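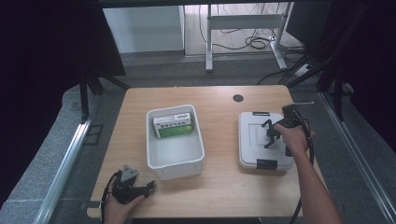
Progress report to the Ukinthorpe Fund: Plesanwood Stories, second period

Last updated: June

The short version is that the picture book is written, the second one is mostly written, and the third one has a title. We promised you three read-aloud stories about siblings, for children aged four to seven. We are two-thirds of the way there if you count generously, and we are asking you to count generously.

Book one, "The Long Way to the Pond," is finished at 337 words. It was 1,100 words in our last report, when we described it as "nearly there." The cuts were made after test readings at the Senska library, where the five-year-olds let us know exactly which page was too long by lying down on the floor. The grandmother's speech about patience is gone. So is the heron, who had no job in the story and was taking up two spreads.

Book two is about a brother and sister who share a bedroom and divide it with string. The middle works. The ending has been rewritten 12 times and currently has the string being used to fly a kite, an idea that arrived late and looked clever for most of an afternoon. We have two endings left to try, one of which is no ending at all — the children just fall asleep.

Book three is called "Whose Turn Is It to Be the Bear?" We are very pleased with the title.

Test readings. We read to 228 children this period, in libraries and school classrooms. Most sessions went well. The one scheduled right before lunch did not, and we have stopped accepting that slot. Teachers asked for more lines that the whole class can shout, so book one now has a refrain on every other spread. We apologize to the teachers in neighboring classrooms.

Illustration. The Sárközi studio has delivered pencil sketches for all of book one and color for the first four spreads. The big sister has changed height between pages three and four, and the studio is looking into it. Final color is due in September.

Money. We have $3,754 left in the printing line, which covers the proof copies but not the extra proof copies we will need after we find the typo. Travel came in under budget, mainly through riding in one car with all the cushions.

What we need from you: an eight-week extension on book three, and permission to move the unspent travel money into printing. Book two will reach you in the fall, with or without the kite.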